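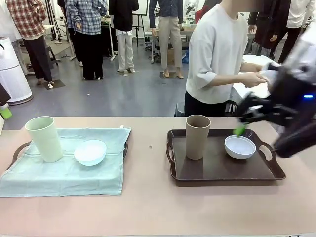
1/ Echeverri is publishing this statement on a fault recorded in July during table-setting trials at our Porville site. No one was hurt. The trials were stopped the same morning, and the robot involved did not run again until the checks described in this thread had been completed.

2/ The task is a simple one. The robot lays a cloth over a tray, then places a cup and a bowl on top. It is part of our work on meal service for residential care homes, where staff may be standing within arm's reach of the machine.

3/ At 10.40 the robot was placing a bowl with its right hand. The hand closed on the rim and did not open when told to. The arm then began its return movement with the bowl still held, and the bowl struck the raised edge of the tray.

4/ The operator pressed the stop button. The arm halted, but the fingers stayed closed for 19 seconds before the grip was released by hand. Our own limit for a release after a stop is 5 seconds. We treat any breach of that limit as a safety matter, whether or not a person is near.

5/ The logs were examined by Teófilo Marulanda, who leads our controls group. The fault was traced to a contact reading from one fingertip. The reading remained high after the hand had been told to let go, and the software took this to mean that the bowl was still being set down.

6/ Hitgate, the program that decides when a grip may open, was therefore waiting for a signal that could not arrive. It had a time limit for this case. That limit had been switched off during an earlier round of tests with heavier dishes and had not been switched back on.

7/ That second point concerns us more than the first. Sensors will give false readings from time to time and the system is meant to cope with them. A safety setting should not have been left off between two sets of trials, and our start-of-day checklist did not ask about it.

8/ We have also reviewed who may stand near the table. Before the fault, staff were allowed to handle cloths and dishes beside the arm while it was powered. This is now permitted only when the arm is locked, and a second member of staff must confirm the lock aloud.

9/ The following changes are in force. The Hitgate time limit can no longer be switched off from the operator's screen. Fingertip readings are tested before each session. A stop command now opens the hand once the arm is still, unless the object is held clear of the table, in which case it is lowered first.

10/ The task was then repeated 29 times with a false reading fed in on purpose. The hand released within the limit on every run. A further 20 runs are planned with wet dishes, which we have not yet tested under the new rules.

11/ Filtura, who supply the fingertip pads, have been sent the worn pad and our readings. We have no finding from them yet and do not wish to suggest that the pad was faulty when supplied. It had been in use for longer than our own schedule allows.

12/ Partner care homes were told of the fault before this thread was posted. No robot of this type is working in a home at present. Questions from partners should go to Octavio Paucar, head of safety, through the usual contact address. The full report will be sent to partners once the wet-dish runs are finished.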